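Keeping Pirancombe Warm: A Conversation With the Troncoso Workroom
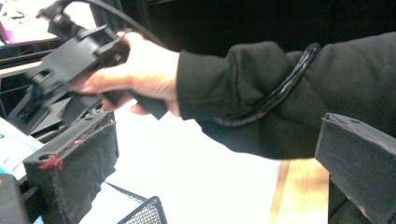

The head of the workroom has worn black knits through every January for seven years. "A sleeve should fold where the arm folds," she said. "The cuff holds it in place."

The Troncoso workroom finishes up to 126 garments a month - most of them pullovers. Felt is handled at a separate table. "Felt frays at the lower edge first," she explained. "We check the corners, where the seams meet, and restitch them by hand."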